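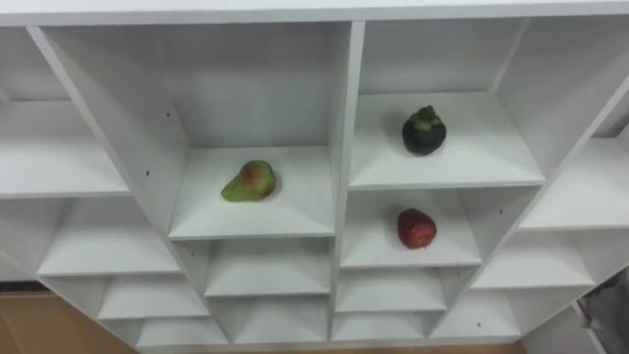
Shelf test, head camera view: pear, mangosteen and strawberry on separate shelves of the white unit.

Gripper comparison, review meeting — minutes
Mon 1 September
By the recording secretary

The meeting opened with the minutes of the previous session, approved with one correction: the Holtitz fingers were tested with the short pads, and the table said long.

1. Shelf test, results to date

The bench group reported 313 picks from the white shelving unit, split between the Undell two-finger gripper and the Holtitz three-finger one. The summary slide said the Undell was "clearly ahead." Several members asked what was clear about it. The two grippers were run on different days with different people setting out the fruit, and the Holtitz had 35 picks thrown out for camera dropouts. Nothing was thrown out on the Undell side. The bench group could not say whether the same rule had been applied to both.

Agreed: no ranking goes outside the group until the logs have been read again with one rule for discards.

2. Choice of objects

The pear was discussed at some length. Lying on its side it gives a gripper a narrow end and a wide end, and the score sheet does not say which end was taken. A lift by the neck and a lift around the middle both go down as a success. One member felt this made the pear numbers close to useless. The bench group disagreed but accepted that the sheet needs another column.

The mangosteen is nearly black and the shelves are matte white, so finding it ought to be easy for any camera. It was suggested that the good detection score says more about the shelf than about the Siseck software. A darker shelf liner will be tried. The supplier's claim that background makes no difference was noted, and no data came with it.

On the strawberry, nobody had written down what counts as damage. The sheets say "ok" or "soft." Two operators marking the same fruit may well have meant different things. Bruising also tends to show later, and the fruit was scored right after the lift.

3. Camera position

The head camera looks down into the unit from above and a little in front. The lower compartments come out small and shallow from there, and all 313 picks were made from the upper shelves. The report title, "Full shelf reach," was questioned. It will be changed unless lower shelves are tested before the next meeting.

A second camera on the wrist was proposed again. The estimate is 6 days of work for mounting and calibration. The last estimate of this kind, in May, was 2 days and ran to over twice that — the group asked for a breakdown before agreeing to anything.

4. Paulík controller

The Paulík controller was offered as a replacement for the current one on the grounds that it is smoother. Asked how smoothness had been measured, the bench group said by watching. Left open. If it is tried, it should be tried with the gripper, fruit and camera unchanged, so that there is something to compare.

5. Actions

Bench group: reread logs, same discard rule for both grippers.
Bench group: add grasp point to the score sheet, write down a damage rule for soft fruit.
Camera group: breakdown of the wrist camera estimate.
Purchasing: ask Holtitz for a loan set of long pads. No order to be placed yet.

6. Other business

The request to show the shelf test at the open day was put off. One member asked to have it recorded that a demo on three pieces of fruit should not be called a warehouse trial.

Date of next meeting to be set once the logs are done.

Contact: bench office | Copyright Gripper Comparison Group | Back to top
Last updated: same day, after corrections to item 3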